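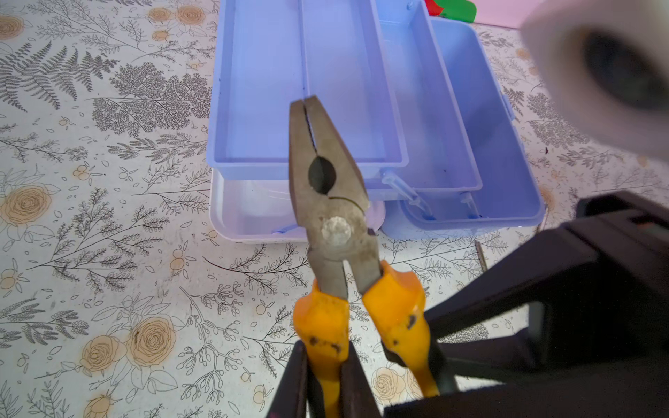 4.2 Wear on everyday hand tools

The Clestitlow inventory lists 401 hand tools from homes in Hornia and Dollness, and the great majority are dirty. We mention this early because much of the earlier writing on household tools treats them as if they had come out of the package that morning. The combination pliers at the head of this section are closer to the usual case. The steel is dull and scuffed, with patches of grime, and the pivot rivet has gone pale and chalky, at least to look at. The yellow handles have kept their gloss under a good scattering of dark spots. By the standards of the inventory this is a tool in respectable condition.

Wear was scored on the Tymoshchuk scale, which runs from "unused" to "kept for sentimental reasons." We scored the head and the handles separately. The scale's manual advises against this, on the grounds that a tool is one object and should have one score. Owners appear to disagree. Asked about a pair of pliers, they would defend the jaws at length and wave away the state of the grips, or apologize for the grips and say nothing at all of the jaws. Of the 401 tools, 351 received both scores. The rest were missing a handle, had a handle wrapped in so much tape that scoring it would have meant scoring the tape, or were withdrawn when the owner needed them back.

Handle color gave us more trouble than expected. Our form offered "yellow" and "orange" as separate boxes, and a large part of the sample, the pliers above included, sits somewhere between the two with great confidence. Agreement between raters on this item was poor and their discussions were long. We merged the boxes in May and recommend that others do so sooner.

Surface dirt was recorded but left out of the wear score. A smudge says little about whether a tool still grips, and several owners offered to wipe theirs down before we began. We asked them to leave the tools alone, a request that seemed to please them more than any other part of the visit.

4.3 Enclosures

A tool has to be put somewhere, and the somewhere is often less tool-like than the tool. We coded each storage or work enclosure by its walls, its floor, its edges and any smaller containers set inside it. The code sheet was written with gray metal cabinets in mind. It had a box for pegboard. It had no box for strawberries.

This became a problem at the site in Figure 1, where the pliers were also recorded. Structurally the enclosure is plain: pale walls meeting at an aluminum corner post, with metal strips along the bottom edges where the walls reach the floor. A cabinet maker would find little to remark on. The walls, however, are pink, and carry strawberry and daisy decals, with one large red strawberry close to the top of the left wall. The floor is patterned too. A pink-and-white plastic bin stands inside, in keeping with the general policy.

We first entered all of this under "other." When the number of enclosures under "other" reached 27, we accepted that the fault lay with the sheet and added a field for applied decoration, with separate entries for fruit, flowers and lettering. Two raters then went back over the earlier sites. They report that fruit is easy to code and that flowers cause arguments, mostly over whether a flower with petals of one color and a center of another counts as one color or two. The daisies in Figure 1 were coded as white with orange.

Decoration showed no clear relation to tool wear in either direction. Grubby pliers turned up in cheerful surroundings and in grim ones. We had privately expected the cheerful sites to have cleaner tools, and the expectation is recorded here so that it can be held against us.

Figure 1. Inside corner of a decorated enclosure, with corner post, edge strips and part of a plastic storage bin. Coded as fruit and flowers.
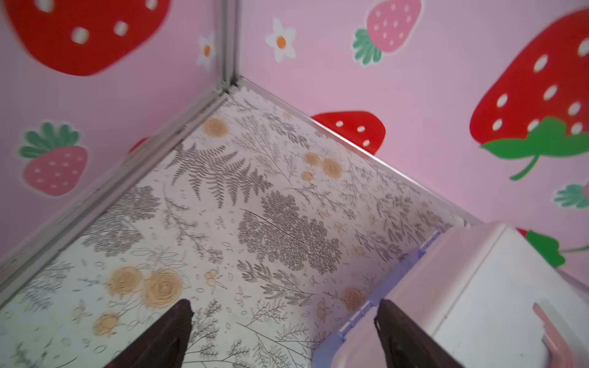 4.4 Limits of the coding

All scores were made by eye. The raters worked from the same sheet but in different light, and the Dollness visits ran late into the evening, when grime and shadow are hard to tell apart. Containers were coded by their outsides only. What people keep in a lidded bin is their own business, and the two owners who insisted on showing us have been left out of the analysis at the raters' request.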